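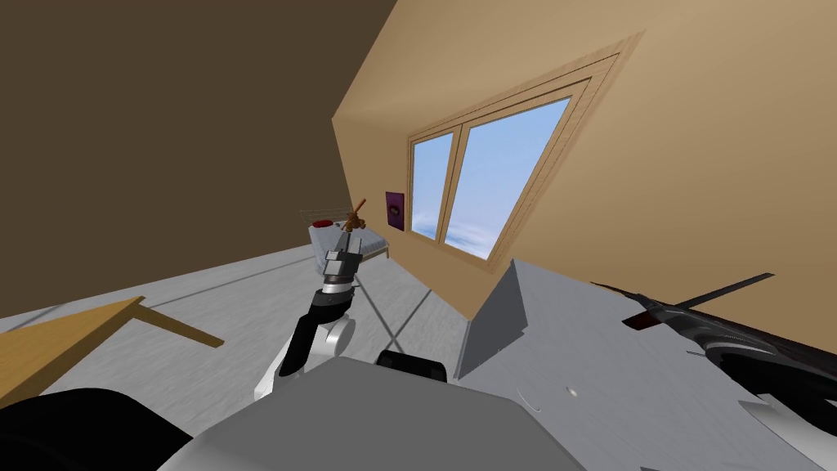 Gaete replied:
The 168 figure is crank horsepower, so a dyno reading at the wheels won't match it. Take 13 per cent off for driveline losses on a front-drive manual and you're within the error of most rollers. I wouldn't touch the tune until you've checked for boost leaks.

esow_r wrote:
Thirteen is generous for a transverse box. Mine lost 9. Same engine, stock exhaust, 98 in the tank, tyres at placard pressure.

Gaete replied:
Different rollers, different correction factor. You can't compare the two without the ambient data.

Clomari wrote:
Both runs were SAE corrected, it's on the sheets in the January thread. What isn't on them is intake temperature. Heat soak on the second pull will cost more than the gearbox does.

esow_r wrote:
Agreed on heat soak. Still don't accept a flat percentage. Loss isn't linear with output — bearing drag and oil churn hardly change when you add boost.

Emiliano Ledesma wrote:
Pressure tested it last night. Leak at the lower intercooler coupling, clamp had backed off 2 turns. Re-torqued, holds now. Haven't been back on the rollers.

Gaete replied:
Replace the clamp with a T-bolt type while the bumper's off. The factory worm drive won't hold on a silicone hose.

arent wrote:
It will if the hose isn't oily. Degrease the spigot first, then log a third-gear pull and post the file.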